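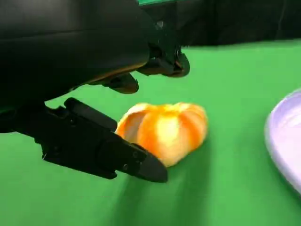
Open day at the Moynihan, Lodden

The Moynihan is a single-screen movie house on the main street in Lodden, and once a year, in July, it opens the parts of the building that ticket holders don't get to see. I'd been meaning to go since I wrote about the restoration of Kastura, the low-budget horror picture that was shot there in the summer of 1974 and then sat on a shelf for most of my life. The restored version had its first public screening at the end of this year's open day, so I got up early and drove over.

Doors were at 10 in the morning. Entry is free, but the basement and projection tours need a timed slip from the box office, and by the time I had parked behind the hardware store the 10:30 basement slips had gone. I took one for 11:15 and another for the booth at 1 p.m. If you go next year, get the slips first and look at the lobby afterward.

The lobby

The front of the building has been repaired rather than renewed. The doors are the old ones, rehung, and the ticket window still has its brass speaking grille. Inside, the carpet is a modern copy of a pattern found under the candy counter when it was moved. I thought it was a bit loud, but a woman behind me in line said it was exactly as she remembered it, so I'll take her word.

Along the left wall was a display of paper material from Kastura: the call sheets, two pages of the script with the director's changes in pencil, a letter from the Lodden fire department about the use of smoke indoors, and a catering bill. The bill interested me more than the script. The production fed its crew for nine weeks on sandwiches from a lunch counter across the road, and the counter was never paid in full. The owner kept the unpaid bills, and his daughter lent them for the display.

There was also a set of lobby cards, which I had never seen before. The film didn't get a proper release, so I had assumed none were printed. The cards show a different title, The House on Moynihan Street, although there is no such street and the theater in the film is given no name.

The basement

Our guide for the basement was Manju Srivastava. She runs the building's archive and has spent the last six years working out what was shot where. Groups are kept to 12 people because of the stairs, which are steep and turn twice. Anyone tall should watch for the pipe at the second turn.

The basement has 17 rooms, counting closets, and the film used all but three. This surprised me. On screen the underground section looks like one long passage with a few doors off it, and I had always pictured a set. In fact the crew shot the same corridor from both ends, repainted it halfway through the schedule, and shot it from both ends again. Srivastava had frame enlargements in a ring binder and held them up at the spot where the camera had been. With the binder next to the wall you can see the same crack in the plaster in three scenes that are meant to be on different floors.

The boiler room is where the film's best-known scene takes place, the one with the usher and the radio. It is smaller than it looks. The camera must have been right up against the coal door, and the actor had maybe two steps to work with before he hit the opposite wall. A man in our group asked how they got the sound of the radio to move around the room. The answer is that they didn't record it there at all. The whole scene was silent on the day, and the sound was put together later in a garage.

We also saw the dressing rooms from the theater's vaudeville years. These have nothing to do with the film, but I was glad they were on the tour. One has penciled signatures on the back of the door going back to before the building showed movies. The light in there was poor and I'd suggest bringing a flashlight, as the single bulb was being shared by all 12 of us.

Someone did ask whether the basement is haunted. Srivastava said the question comes up on every tour, and that the stories she has been able to trace all start after 1974. The earliest one in print is from a newspaper piece meant to promote the film. Before that there are no ghost stories on record, only complaints about the heating. There is a local company that would like to run night tours down there with meters and so on, and the theater has said no so far. I got the feeling that the answer might change if the roof needs work again.

Lunch

Food on site was limited to popcorn and coffee. The old lunch counter across the road is now a phone repair shop. I walked two blocks to a diner and had a grilled cheese and a bowl of tomato soup, both fine, and was back by 12:40.

The projection booth

The booth tour is shorter and the groups are smaller, six at a time. You go up through a door at the back of the balcony and then along a narrow landing. The theater has kept its pair of 35mm projectors and still uses them for five or six shows a year. Everything else is digital, and the digital projector sits between the two old machines and takes up less room than either of them.

The projectionist on duty threaded a reel for us and talked through a changeover. A reel at full speed runs for some 17 minutes or a little more, depending on how it's been made up, and then the second machine has to take over on cue. He let us look through the port glass at the auditorium below. The Moynihan seats 527 these days. It held more before the back rows were taken out for wheelchair spaces and a wider aisle, and the balcony has new railings that are higher than the originals. From the booth the railings sit just under the light beam. He said the first version of the design had them in it.

On the bench were two cans from the Kastura material. Here I learned something I'd gotten wrong in my earlier piece. I wrote that the negative was found in a barn. What was found in the barn was a work print with about a third of it missing. The negative had been at a lab the whole time, filed under Plondorari, which was the name of the production company for the first few weeks before it was changed for tax reasons. No one looking for Kastura would have thought to look under P. It came to light when the lab closed and its shelf list was typed up, and the entry said only "Plondorari, interiors, 3054 ft." with a second line for the exteriors at 3436 ft. Those two figures turned out to cover only a portion of the cans, but they were enough for Srivastava to match against a lab receipt in the archive.

I've corrected the earlier piece.

The talk

At 3 p.m. there was a talk in the auditorium on how the restoration was done. It ran long. The first half hour was about cleaning and scanning and was easy enough to follow. The part on color went over my head in places, but the examples were good. The work print had faded to pink, so people who had seen bootlegs over the years believed the film was meant to look that way. There are fan essays about what the pink means. The negative shows a fairly ordinary brown and green picture, with one scene near the end lit in red.

A couple of people in the audience didn't like this. One said the pink version was the one he had grown up with and he'd rather keep it. The speaker said the bootlegs weren't going anywhere and he was welcome to them. I'm somewhere in the middle. The restored boiler room scene is much better for being able to see the usher's face. The corridor scenes have lost a little of their strangeness, and I could now see the crack in the plaster each time.

There was disagreement about the ending too. The script pages in the lobby have a final scene in the parking lot that doesn't appear in any version. The speaker believes it was never shot. Srivastava, from the front row, said the catering bill covers two days after the official last day of filming, and somebody must have been eating those sandwiches. They left it there.

The screening

The film started at 7 p.m. and was close to full. I had a seat on the right side, eight rows from the front, which I'd avoid another time as the sightline to the lower corner of the screen is not great. Sound was clear. The radio scene got a good reaction and the scene with the mirror got a laugh, probably not one the director would have wanted. It runs 84 minutes and there is still a slow patch before the basement section.

It is odd to watch a building on screen while sitting in it. When the usher runs up the aisle, several people turned and looked at the aisle.

Practical notes

Parking behind the hardware store is free until 6 p.m. and metered after that – I moved the car during the break before the film. The basement tour isn't suitable for anyone who has trouble with stairs, but the binder of enlargements is put out in the lobby in the afternoon and you can go through it at your own pace. Photography is allowed everywhere except the booth. The screening is ticketed separately from the open day and sold out the week before.

The theater plans to show Kastura again in the fall, along with a reel of unused footage that wasn't ready in time. I've asked to be told the date and will add it to this page when I have it.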